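Care of Small Glass-Door Refrigerators and Drinks Cabinets
Household Guidance, Kitchens and Shared Rooms
Revised October 24, 2023

Residents are asked to check the contents of any shared refrigerator before adding to it. Items should be taken out one at a time and placed on a nearby table. Food past its date is to be discarded.

Wire shelves should be lifted out and washed in warm water with a little washing-up liquid. They must be dried fully before they are replaced. The interior may be wiped with a solution of 4 teaspoons of bicarbonate of soda to one litre of water. Abrasive pads are not suitable for glass or black-painted frames.

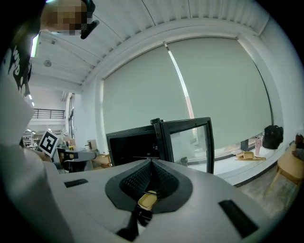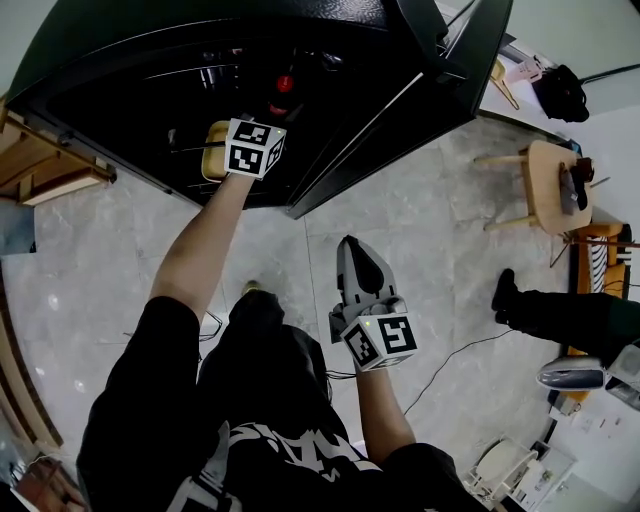 Black-framed glass cabinet (first picture); black refrigerator with the door open (second picture).

Bottles are best stored upright with caps tightened. Small items should be kept towards the front of the shelf, where they can be seen. A gap should be left at the back so that air can move freely.

The door should not stand open for longer than necessary. Stone floors become slippery when wet, and any drips should be mopped up at once.

Door seals are to be wiped every April and October. Worn seals should be reported to Jessie Cairns.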